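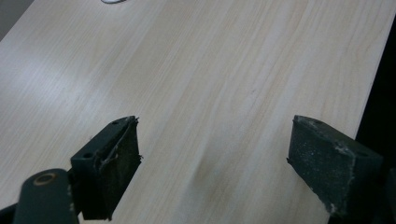 Home Jobs Studies Locations Contact

Call for participants: table surface cleaning and wear study

Reading time: 2 min

Prokville Surface Testing is looking for adults to take part in a study of how people clean and inspect laminate tabletops. Sessions are held at our Henberg site and begin in October. The study compares cleaning methods used at home with those used in cafeterias and shared offices.

What the work involves

Each participant attends two sessions. In the first, you will be seated at a table with a light wood-grain laminate top and asked to find marks on it by eye, under two lighting settings. Pale laminate is harder to inspect than it sounds. Under diffuse overhead light, part of the surface can wash out to a whitish sheen, and a faint smudge may be visible from one seat and missed from the next. You will record the position of each mark on a printed grid.

In the second session you will clean a set of test panels using the cloths and products supplied. The panels carry dried coffee, cooking oil, pencil and hand lotion. You will work with the grain on one half of the set and across it on the other half. Staff will measure surface gloss before and after cleaning. You do not need to clean any panel to a particular standard; we record what is left.

Panels are 400 mm square and are laid flat on the workbench. The work is done standing, with breaks. Gloves are provided in all common sizes — bring your own if you react to nitrile.

Who can apply

We have 62 places. Applicants must:

- be 18 or over
- have normal or corrected vision (bring the glasses you use for close work)
- be able to stand for most of one session
- have no known allergy to household detergents
- be able to attend both sessions in the same month

Experience in cleaning, catering or furniture finishing is useful but not required. Current employees of Prokville or Pleltberg may not take part. Pleltberg supplies the test panels.

Location and hours

The test room is on the ground floor and has step-free access from the parking lot. Morning sessions start at 9:00 a.m. and afternoon sessions at 1:30 p.m. Please do not apply hand cream on the day of a session, as it leaves a film on the panels.

Payment

Participants are paid at the end of the second session. Travel within Henberg is not reimbursed. Travel from Lâm can be claimed with a receipt — ask for the form when you book.

How to apply

Complete the short form at the Henberg front desk or request a copy by mail. State whether you prefer mornings or afternoons and list any skin conditions affecting the hands. Places are assigned in order of receipt. Applicants who are not placed will be kept on the list for the next round unless they ask to be removed.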